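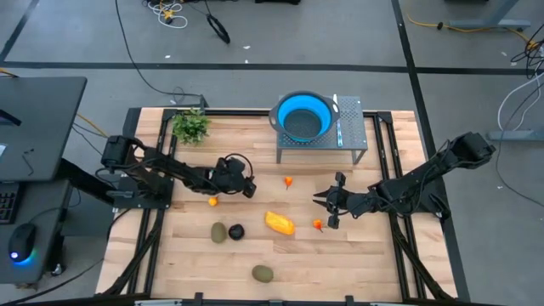

Unit 7: Sorting, Rinsing and Draining Produce

December 2020
By the Ivgate Kitchen Skills course staff

This handout goes with the practical on handling whole fruit and small vegetables. Read it before you come in. The practical is worth 10 points.

Start with everything out on the work surface, spread so that no piece hides another. Sort by skin first, then by size. Kiwis have a fuzzy skin that holds dirt and need rubbing under the tap. Small peppers are smooth, but grit collects where the stem joins. A mango can be rinsed whole and set aside. Leave stems on until the piece is dry.

A collapsible colander should be opened all the way before anything goes in it. Press the base down with your palm until the folds are flat. Set it on a raised stand to drain so the bottom is clear of the table.

Check the floor before you carry anything from the sink. Water on boards is hard to see where there is glare. Wipe spills right away and keep the path to the table clear.

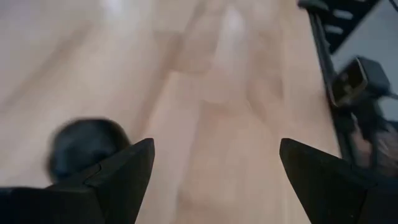

Light plank flooring, with glare on the boards.

Handling the bowl

Tilt a soft-sided bowl slowly and keep it low over the table. Silicone flexes, and round fruit will roll to the low side all at once. Hold it by the rim or handle, never by the folds.
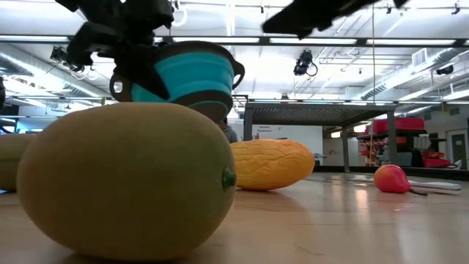

2 min read

Long fruit goes down on its side. Pears bruise easily, so place them by hand and keep them away from anything heavy. Keep utensils off to one side with the handles pointing the same way. A glossy wood top shows streaks, so dry it with a second cloth after the first wipe.

Students using the Sokell workbook will find the sorting chart on page 71. Copy the headings into your notebook and fill in one line for each kind of produce.

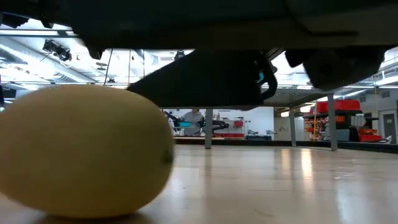 FOOD PREP / WHOLE FRUIT

Look at both ends of a yellow fruit before you decide how ripe it is. The nub should be firm. Faint green or brown in the skin is not a fault by itself. Press lightly near the middle with your thumb and note whether it gives.

For next time: finish the chart, and read the Hollero sheet on cutting boards. Bring an apron and two clean cloths.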